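How many demos per layer for a toy burger stacking task?

Posted in Imitation learning, small setups

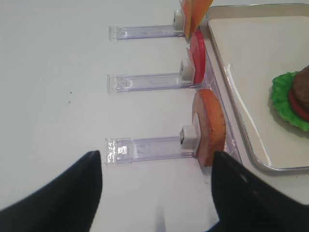

Hi all! I'm about two weeks into my first real data collection and I'm having a great time with it, but I've hit the point where I need advice from people who have done this more than once.

The task is building a toy burger in a tray. The slices stand upright in clear holders beside the tray, and the robot has to pull one out, turn it flat and lay it on the stack. Cheese, tomato, patty, the usual. I drive the arm with a leader arm I put together in February (my second one, the first had a wobbly elbow and we will not speak of it) and I record the wrist view, one fixed view from the side, joint positions and gripper width.

So far I have 121 full episodes. Each one is a complete build from bare tray to top bun. I trained on all of them over a weekend and the result is so close to good that it's driving me up the wall! Reaching is lovely. Laying the slice down is fine, even when I shift the tray a little. The trouble is the pull. The policy closes on the slice a touch too high, drags it sideways and either drops it or tips the whole holder. Then it just hovers there, opening and closing, because I guess it has never seen a slice lying on the table.

Things I already tried:

Training longer. Slightly smoother motion, same bad grasp.
Cropping the wrist view tighter. Worse.
Throwing out my 7 messiest episodes. Hard to say, maybe a little better?

What I'd love to know is whether I should keep recording full burgers or record only the pull, over and over, for each slice. And if I do short ones, do I mix them in with the long ones or train in two steps? Also, should I be moving the holders between episodes? I've kept them in the same spot so far because my marks on the table make resetting really quick.

Thanks so much, this site got me through the whole leader arm build.

Xinyi Ye

Shengli Wei

Move the holders. If they never move the policy can learn the spot and mostly ignore the slice. A few centimeters each way is plenty.

Zahira Pattinasarany

Oh, I love this task! We did something similar on the Gudusgate bench with toy sandwiches, and the pull was our problem too, so let me go through what we changed.

Yes, record short episodes, and mix them straight in with the long ones. We tried training in two steps and the second step kept washing out the first. With everything in one pool it behaved much better. Start each short one with the gripper a hand's width away from the slice, from a different side each time, and stop as soon as the slice is clear of its clip and held steady. Those take a few seconds each, so you can get through a big pile in an afternoon. I would do 53 to begin with, spread over the slices, with extra on whichever one fails most. (Why 53? It's how many we had when ours started working. There's no theory behind it.)

Then record recoveries, and please don't skip these, they made the biggest difference for us. Put a slice flat on the table on purpose, start recording there, pick it up and place it on the stack. Do the same with a slice that's crooked in its clip. Then do a few where the gripper starts too high on the slice, opens, drops lower and tries again. That last kind is aimed right at your hovering. One warning: start the recording after the mistake is already set up. If you record yourself making the mistake, the policy will happily learn that part as well. We learned this with a very confident robot that knocked over bread.

Now look at your own pulls. Play back ten of them at quarter speed and watch where the fingertips are when they close. I'd bet you grab at two or three different heights depending on how tired you were. Mine were all over the place after lunch! Pick one height, and pull straight out of the clip before you start turning the wrist. I used to do both in one sweep because it felt elegant, and the model turned it into exactly the sideways drag you describe.

About the marks on your table: keep one set for the tray if it saves you time, but I agree with Shengli on the holders. I shuffle mine every five episodes and swap which slice goes in which holder. Make sure the order of the build is still clear to the model, though. If cheese always comes from the far holder, "far holder" is what it will learn.

Last thing, write a line of notes for every session. Lighting, who was driving, anything you changed. You will want it later when one batch turns out strange.

Have fun, and please post how it goes!

Weidong Lei

Collect more data. I had 1081 episodes on my drawer task before I was happy with it. Might also be your gripper, some rubber on the fingertips helped mine. Which policy are you using? You didn't say.

Xinyi Ye

Thank you everyone! Zahira, I played back ten and you would have won that bet, four of them close way up near the edge of the slice. Kind of embarrassing and also a huge relief. I'm doing short pulls tonight and recoveries tomorrow, with the holders moved around.

Weidong, it's a small action chunking model, nothing fancy, about the default settings. I'll try the rubber after the new data so I don't change two things at once. 1081 is a lot of drawers!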